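Progress report to the Valdebenito Fund
Hilov Mixed-Faith Families Project
Submitted by Ziad Najjar, project lead
2023-09-21

Dear friends at the Fund,

I'm very glad to be writing this one. When I sent the last report in January we had a room, a phone number and a lot of hope, and I spent most of the page explaining why things were slow. Things are no longer slow! Families are coming, they are bringing their parents and in-laws, and the clergy who were polite but distant last winter now call us to ask when the next evening is.

As you'll remember, the grant pays for conversation evenings, a family guide and a small legal clinic for couples in Hilov and Plellcombe where husband and wife come from different religious communities, or where one member of a family has changed faith and the rest have not. We don't encourage anyone to convert and we don't talk anyone out of it. People keep testing us on this (both sides, I should say), and the staff have become very good at answering kindly and moving on to the soup.

Conversation evenings

We have held 20 evenings since the grant began, most of them in Plellcombe and the rest in the school hall in Hilov. The format has settled down. We eat first, then one family tells its story for a few minutes, then the tables talk among themselves. We dropped the printed discussion questions after the spring because everybody was reading them out loud like homework. Without them the talk goes where it needs to go, and that is nearly always to the same places: who will be at the wedding, what the children will be called, where Grandmother will be buried and who is allowed to stand by the grave.

One evening in Plellcombe I won't forget soon. A father who had not spoken to his daughter since her baptism came with his brother and sat at the far end of the room. He didn't say a word to the group. At the end he carried her plate to the kitchen, and the two of them stood by the sink until we had to lock up. I can't report that as an outcome on your form, so I'm reporting it here.

Attendance at the regular evenings is now steady at almost 25 people. We would not want it much larger, as the hall in Hilov gets noisy and older guests stop being able to hear.
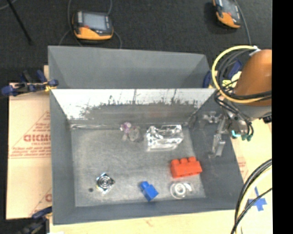 One of the gray metal bins, with items spread over its floor.

The family guide

The first full draft is done. It has six chapters: weddings, names and naming ceremonies, food at home, holidays, illness, and funerals. The funeral chapter is the longest by far and was the hardest to write. The imam, the Lutheran pastor and the priest from the Hindu temple each read it and sent it back with corrections, some of which disagreed with the corrections from the other two. In the end we printed their views side by side and left them that way, and the test readers liked it best of anything in the book.

The Spanish version is behind. Our first translator moved away in the summer and the new one started only this month. She is quick and has a wonderful ear for how people talk at a kitchen table, so I expect to catch up before winter, but the delivery date in the original plan will be missed and I wanted you to hear it from me.

The legal clinic

The clinic opens once a month. Most questions are smaller than we expected. People want to know which box to check on a school form, whether a religious marriage counts without a county license, or what happens to a family burial plot when the person named on it has left the congregation. The lawyer who sits with us has handled these well and has kept a list of the common ones, which will go in the back of the guide.

Three cases were more serious and had to do with inheritance. We referred all of them to a full-time practice with the families' agreement. I'll leave out the details, as the towns are small and people would recognize each other.

Jorndale

We had a surprise request from Jorndale, where two congregations have been in a long and public argument over whether converts may keep using the old cemetery. They asked if we would run an evening there. I went over twice to listen. Tempers are high, and the local paper has printed some letters that didn't help. I'd like to try one evening with food and family stories only, no cemetery on the agenda, and see who turns up. The cost would be the van and the hall, and both fit within the travel line as it stands. Please tell me if you object to our working outside the two towns named in the agreement.

Money and staffing

Spending is on track. Food costs more than we planned and printing has so far cost less, and I would like your permission to move the difference from one to the other. The bookkeeper's statement is attached with receipts. Our part-time coordinator has agreed to stay for the second year, to my great relief!

Between now and the next report

The guide goes to the printer once the clergy have seen the final pages. The evenings continue on the same schedule, with a break over the December holidays. We also want to try an afternoon for teenagers, who have told us, quite firmly, that they would talk a lot more without their parents at the table. If anyone from the Fund would like to visit, please come hungry and let me know a few days ahead so that I can tell the kitchen.

With warm thanks,
Ziad Najjar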